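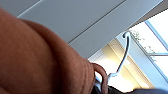
Rust orange on a white plastic hanger

Clothes Week at the Tripathi House, Billville
Posted May 5, 2019

Every spring we go through the costume and clothing room at the Tripathi House, and every spring I tell myself I will keep the write-up short, so please bear with me. For those who are new to this page, the room holds the everyday clothes we lend out for plays, school programs and the summer reading evenings, and a good part of it came to us from Liesl Tanner, who sewed for the old theater on Kelta Street for over 40 years and never, as far as I can tell, threw away anything that could still be buttoned. We spent two long days on it this time, with the windows open and a great deal of coffee.

I have always had a soft spot for the rust colors. They sit somewhere between a clay flowerpot and a good brick wall, and they change so much depending on which way the light comes in — a deep, serious red on one side and almost pink on the other. Seema Nigam says that on stage a color like that will carry clear to the back row, while navy and brown melt into the curtains, and she has sat in enough back rows to know! If you are borrowing for a fall show, do ask for the rusts first. They go out early and tend to come home late.

A word on hangers, while I'm at it. We have gone over to plain white plastic ones for nearly all the soft things. The wire ones left little peaks in the shoulders, and the padded ones (lovely as they are) took up so much of the rail that you had to lean on the clothes with your whole arm to slide one more in. Heavy knits still get folded and laid flat. Anything with a loop sewn inside should hang by its hanger all the same, and the loop can be left alone, however handy it looks. Ghislain Campbell has mended more of those loops than I care to think about, and he does it beautifully, but he would like his evenings back.

The rest of the work was the slow, pleasant kind. Farzana Jayasinghe brushed the wools by the door and told us which of the coats she remembered from which play, and we argued happily over whether the green cape was in "The Miller's Daughter" or the one after it, with the storm. We never did settle it. If any of you have an old program tucked away in a drawer, I would dearly love to see it.
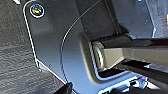

Devendra Pal, meanwhile, had the loan book open on his knees and was reading out the names of everyone who still has something of ours. It was a friendly reading, and there were a few gasps, one of them mine, as it seems I have had a gray vest since last July. So if you find a shirt at the back of your closet with a small cloth tag reading "Atero" inside the collar, that is one of Liesl's. It was the name she sewed under, and the tag is the surest way to tell our things from your own. Bring it by whenever you like and we'll be glad to have it back, no matter how long it has been.

Please wash cottons before you return them, and leave the wools and anything lined for us to see to. Pins out, pockets emptied. Sweaters can come in a paper bag, folded once across the middle, with the sleeves tucked behind.

Borrowing opens again next week at the usual hours, and the side door on Kelta Street is the one to use, as the front step is still being mended. Ring twice if you can hear the sewing machine going — Ghislain won't hear you the first time.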